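Mumgate Fruit Prices, data card
Version 3, maintained by Ita Keane

What it is

A table of 700 retail fruit prices from market stalls and small grocers in Mumgate, Ladimville and Skamside. One row is one price for one kind of fruit at one seller on one day. Bananas, apples, pears, oranges and mandarins only.

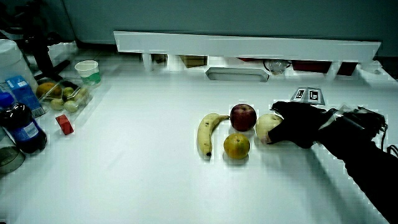
Apples, an orange and a banana.

What it is not

It is not an inflation index, and I wish people would stop using it as one. Version 1 got quoted in a newsletter as proof that fruit in Skamside had "doubled." The Skamside rows came from two sellers, one of whom had switched from pricing by the bag to pricing by the piece. Nothing doubled.

Where the rows come from

400 rows were written down at the stall by whoever was shopping. 156 were copied from receipts. The rest came in one batch from Keogh, a price comparison site that has since closed. I never got a straight answer about how Keogh collected its numbers. They end in .99 far too often for market stalls. The column "source" tells you which is which, and if I were using this for anything serious I would drop source=keogh and see what was left.

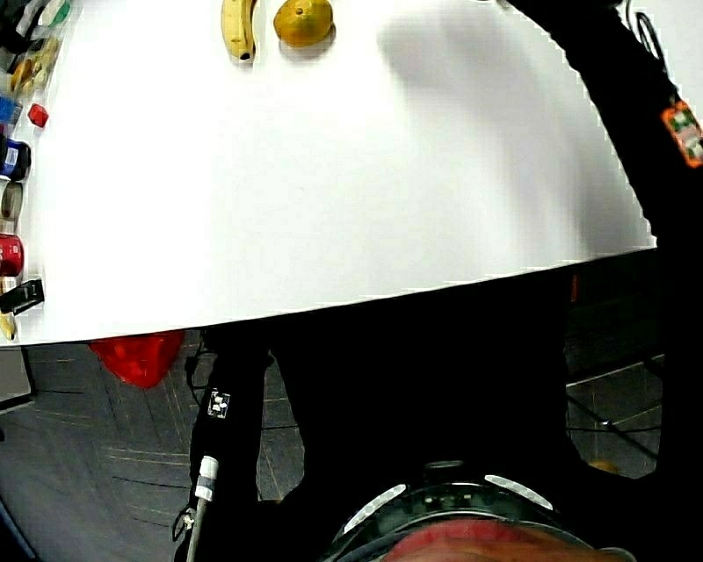
Units are the other weak spot. Prices by the piece were turned into prices by the pound using one average weight per fruit, and I don't trust those averages. A pear can weigh twice what the next one does. The original price and unit are kept in "price_raw" and "unit_raw", so please work from those.

Known problems

"Variety" is blank in 321 rows. Where it is filled in, it is what the sign said, and signs get reused.
Mandarin and orange were mixed up in the Ladimville rows before October. I fixed the ones I could check against receipts.
No organic flag. Sellers used the word too freely for it to mean much.
Bruised and discounted fruit is in there with everything else.
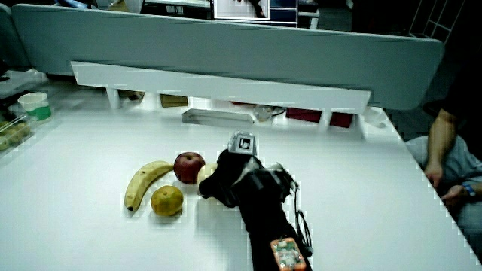
I have been asked to add a quality score. Three of us tried grading the same fruit from 1 to 5 and could not agree on a single bag, so there is no quality score.

Files

prices.csv
sellers.csv (names removed, town kept)
changes.txt

Corrections are welcome if they come with a receipt.

Last edited Sun 1 February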